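How to Clear a Floor Covered in Bags and Boxes
Posted by Souad Ramadan, Jun 16, 2022

This page covers one job: getting a room back to the point where you can walk across it and sweep. It is written for a kitchen or storeroom where packaging has piled up on the floor, but it works the same way in a garage.

What you need

Two large trash bags
One empty carton for things you are keeping
A marker
A box cutter
A damp cloth

Set aside an afternoon. You can stop after any step and pick it up the next day, as long as the walking path stays open.

Step 1. Open a path to the door

Start at the doorway and work inward. Push or lift everything to one side until you have a strip wide enough to carry a full bag through. Don't sort yet. If you stop to look at each thing you will still be standing in the doorway at dinner time.

Step 2. Deal with the bags first

Plastic bags take up more floor than anything else and weigh almost nothing. Shake each one out before you put it in the trash bag. Small parts, screws and receipts end up in the bottom of them. Flatten the clean ones and keep a few, about 14 at most. Stuff those into one bag and hang it on a hook. Many curbside programs do not take plastic film, so check the rules where you live. Some grocery stores have a drop-off bin. 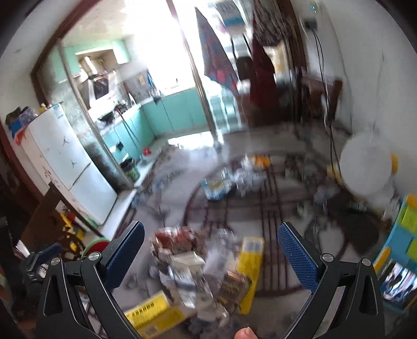 Bags and cartons on the floor and rug, with the refrigerator at left.

Step 3. Check each carton, then flatten it

Pick up each carton and look inside, including the ones lying on their sides. Put anything loose in your keep carton. If the product is under warranty, cut out the panel with the model number and file it with the receipt. Then slit the tape on the bottom and fold the carton flat. Stack the flat ones by the door with the largest at the back.

Step 4. Collect the odd pieces

Toys, lids, clamps and other small things go in the keep carton for now. Match lids to their containers when you get back to the cupboards. A lid with no container can go after a month - in my house that means it goes in October with the fall cleaning.

Step 5. Do the top of the refrigerator

Take everything down before you decide what goes back. Wipe the top, then the doors and handles. Check the manual before you put boxes back up there, as some models need open space above them.

Step 6. Clean the rug and the floor

Roll the rug up from the far end and carry it outside to shake. Sweep the bare floor, mop it, and let it dry fully before the rug goes down again. Vacuum the rug in both directions.

Step 7. Empty the keep carton

Do this the same day if you can. Write the date on it if you can't.

Thanks to Bezawit Araya for the tip about cutting out the model number panel.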